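I bought the Varkitz breakout board kit in February, after putting it off for most of the summer, and I've now soldered up enough of them to have opinions. It comes from Purolmont, who also make that little bench supply everybody at our electronics night seems to own. The kit is a set of adapter boards that take small surface-mount chips and bring the legs out to ordinary 0.1 inch pins, so you can push them into a breadboard like it's 1985 and your eyesight is still good. Mine isn't, and I'll come to that.

You get 18 boards in a zip bag, two strips of snap-off header, and a folded sheet of instructions in quite small grey type. I paid a bit extra for the version with the gold finish and I'm glad I did, as solder flows onto it beautifully. My old tin-finished adapters from Kokdale had been sitting in a drawer for years and had gone so dull that I had to scrub every pad before it would take anything.

## Putting one together

If you've never soldered a fine-pitch chip before, please don't be scared off! Flux is the secret. Put down more than you think is decent, tack one corner leg, have a good look under the magnifier, nudge the chip straight, then tack the opposite corner. After that you can drag a small bead of solder along each row and it more or less sorts itself out. My first board had a bridge across two legs that I cleaned up with braid. The second was fine from the start, and I was so pleased with myself that I went and made a cup of tea to celebrate.

Shona Mahuika, who taught me drag soldering in the first place (very patiently, over a winter of evenings), prefers to do hers with paste and hot air. She tried one of mine that way and said the solder mask between the pads held up well, with no lifting and no discolouration. I don't own a hot air station, so I'll take her word for it.
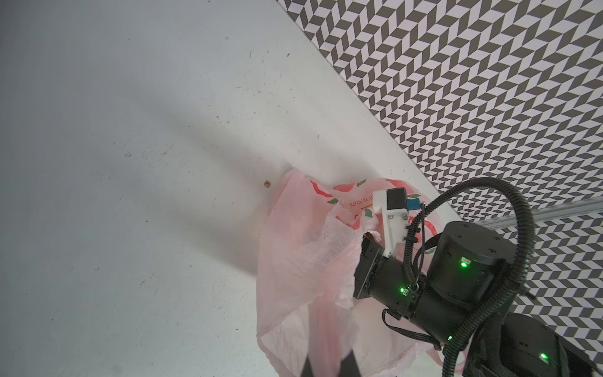
The silkscreen is where I start to grumble. Pin 1 is marked with a dot so small that I took it for a stray fleck of ink, and once the chip is down it's half hidden anyway. I ended up colouring in that corner of each board with a red paint marker. The pin numbers along the edges are much better, nice and bold, and they're printed on both sides, so you can still read them whichever way up you've mounted the thing.

The headers are decent too. They snap cleanly, and the pins are square and a good firm fit in a breadboard, perhaps a touch too firm in a new one. Push the header strips into the breadboard first, long side down, sit the adapter on top and solder them there. It keeps everything square. Just don't linger with the iron, or you'll soften the plastic underneath (ask me how I know).

## In use

I've had one carrying a dual op-amp in a headphone amplifier I've been fiddling with since before Christmas, and another holding a little memory chip from a dead programmer. Both have behaved. There are pads for a decoupling capacitor right beside the supply pins, a lovely touch, though they're joined to the usual op-amp supply pins by default and there's a small trace to cut if your chip is laid out differently. The instructions mention this on the very last fold. I missed it completely with the memory chip and spent a whole evening hunting for a fault that was entirely my own doing.

Glenys Partington had the same trouble with hers, so I don't feel too silly. She wrote to Akl, the shop where we both bought our kits, and got a friendly reply with a clearer drawing attached. I'd love to see that drawing in the bag.

Would I buy them again? Yes, happily, and I've already put a second bag aside for the club cupboard. If you only need one adapter for one repair, a bag this size is overkill and a single board will do you nicely. For anyone who keeps running into chips that no longer come in the big old package, it's a very handy thing to have in the drawer. Get a paint marker while you're at it.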